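Chapter 6
Bins, Shelves, and Small-Parts Storage

Storage takes up floor space, and floor space costs money. A well-planned shelving unit holds a large number of parts in a small area and lets a worker reach any of them without moving something else first. This chapter covers the choice of bins, the layout of shelves, and the labeling of both.

Plastic bins are the most common containers for small parts. Ribs molded into the walls add stiffness, and a rolled rim gives the hands a safe edge to grip. 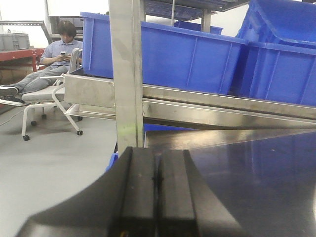 Steel rails carry the load from the bins to the upright posts. The load on each shelf must stay below its rated limit - in this chapter, 400 pounds, shared evenly between the rails. A sloped rail brings the contents closer to the worker but requires a stop at the lower end.

Section 6.1 follows the Skikham parts room, where more than 200 bins were sorted again in October. Section 6.2 compares the Tralley and Panicker labeling methods. The 22 review problems at the end of the chapter use the Skikham floor plan.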